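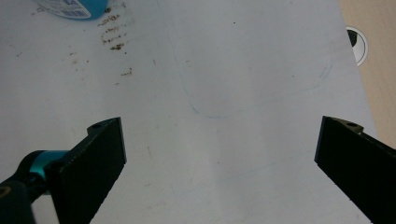 What is in the Gresta garden notebooks dataset, and can I use it in my own work?

It holds 3,000 dated entries typed up from the garden notebooks kept at Gresta, and you are welcome to use it for anything you like, paid or unpaid, as long as you credit the project and pass on any corrections you make.

Home Browse Guides Contact
Search this site Go

# Gresta Garden Notebooks: README

Welcome, and thank you for taking an interest in what is, when all is said and done, a great deal of writing about beans. The notebooks were kept by several generations of gardeners at Gresta, a walled kitchen garden on the Jallden side of the valley, and they record what was sown, when it came up, what the slugs had, and (very often) what the gardener thought of the weather. Dymphna Carroll did nearly all of the typing, over more winters than she would like me to mention, and I looked after the spreadsheet and wrote this page. Any muddle in the explanations is mine.

## What you will find in the download

There are two files. The first, entries.csv, is the main table, with one row for each dated entry. The second, places.csv, is a little lookup list of the beds, borders and glasshouses, with the various names each one went by. You will want both open at once, at least to begin with, as the gardeners renamed things freely and the Long Bed is at one time or another the Bean Bed, the Wet Bed and simply "Duggan's", after the man who dug it.

The main table has nine columns:

- entry_id: a plain running number, in notebook order
- date: year, month and day, with blanks where the page was silent
- place_id: matches the lookup list
- crop: our tidied name, such as "broad bean" or "leek"
- crop_as_written: whatever the gardener put, spelling and all
- action: sown, planted out, picked, lifted, lost, or other
- weather: free text, lightly trimmed
- note: everything else
- typed_by: initials of the person who typed it

## How the entries were typed

We worked straight from the notebooks, a page at a time, with one person typing and another reading it back the next time we met. Old spellings were kept in crop_as_written and nowhere else. Where a word could be read in more than one way we put our best guess in square brackets, and where we couldn't read it at all we put a question mark in square brackets and moved on, which was hard for Dymphna, who does not like leaving a word behind.

Abbreviations were the great trouble. "P.O." is planted out in most of the notebooks, but in the later ones it is sometimes potatoes, and you really do have to look at the time of year to tell. We settled 117 entries of this sort by reading the pages either side, and each of those has the word "settled" at the start of its note so that you can leave it out if you would sooner not trust us.

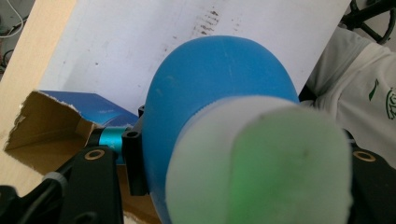 Dates need the same sort of patience. Some of the gardeners wrote the day of the week and nothing more, trusting that they would remember which week it was. If the entries before and after were properly dated we filled in the month, and if they weren't we left the whole lot blank. Please don't treat a blank date as a missing day in the garden, as the work clearly went on.

## Things to be careful about

The notebooks are not a weather record, much as people would like them to be. Nobody wrote "mild, nothing doing" when they could write about a frost, so hard weather is over-represented, and March in particular comes out looking like the end of the world. If you are studying first and last frosts there is plenty of good material, but please read the weather column alongside the notes before you plot anything.

The other thing to bear in mind is that "lost" covers a multitude of sins. It was used for crops eaten by pigeons, crops that never came up, and on at least one occasion a row of carrots that had been sown and then forgotten. We thought about splitting it into separate actions and decided against it, because the notes so seldom say which was meant.

Names of garden staff have been kept where they appear, apart from a few passages about illness and family matters, which we left out of the note column and marked "passage omitted".

## Loading the files

Both are plain comma-separated text in UTF-8, and any spreadsheet will open them. Do import the date column as text, or your spreadsheet will helpfully turn half of it into something else. Tarun Jaiswal has written a small loading script called pritetti.py, which joins the two files and keeps the blanks as blanks. It lives in the scripts folder, and Tarun says it should run on most computers without any fuss.

## Corrections and credit

If you can read something we couldn't, please tell us! Send the entry_id, the column, and what you think it should say. Please don't send a whole corrected spreadsheet, as we then have to hunt for what you changed.

For credit, "Gresta Garden Notebooks, typed by Dymphna Carroll and friends" will do nicely.

Last revised December 11, 2021. The seed order lists from the backs of the notebooks are still waiting to be typed, and will go in a file of their own.

Shares 9 Comments 2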